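Can a robot clean your room yet?

Short answer: a bit. Really slowly.

You've maybe seen videos of robots doing backflips. Cool! But ask one to put your toys away and things get tricky fast. Chores are hard for machines. Way harder than you'd think.

Take picking up. You see a thing, you grab it, you drop it in the bin. Done, two seconds. You didn't even think about it. A robot has to work out all of it. Where is the thing? Where does it stop and the table start? Is that a real flower or just one printed on the table? 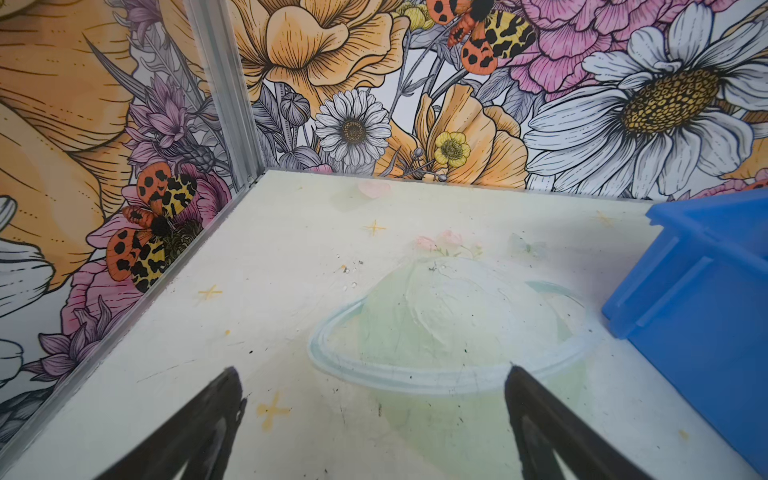 Pictures are a big problem, by the way. A little kid might try to pick a painted star off a page, and robots can get fooled teh same way. Shiny stuff too. And see-through stuff, ugh.

Then there's squeezing. Most robot hands have only two fingers. No skin. Lots of them can't feel much. Squeeze too hard and the thing gets crushed, too soft and it slips out. Something thin and light is a pain becuase there's hardly anything to hold. A tool is a different kind of trouble: long, heavier at one end, wants to tip over.

Katalin Illés teaches robots at a workshop in Turnau. Her team has them practice one small job, putting things in a bin, over and over. Last July they did 323 tries. Nearly 100 went wrong! She was still pretty happy. Every miss is something to learn from.

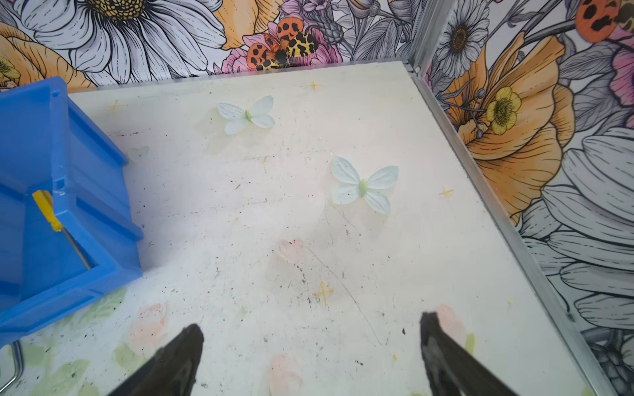 So when will a robot do all my chores?

Probably not for a good while. Robots do fine with one job in one place, like moving the same box in a factory all day. Your room is different every day. Socks, crayons, half a sandwich. That mix is what they can't handle yet.

Some machines do help at home already. Robot vacuums, dishwashers (yep, a dishwasher is a machine doing a chore). But folding shirts, making beds, sorting a messy drawer? Still mostly people.

Try this at home. Use only your thumb and one finger, close one eye, and put 30 small things in a box. Get a friend to time you. Then do it again with oven mitts on. Good luck with the paper clips!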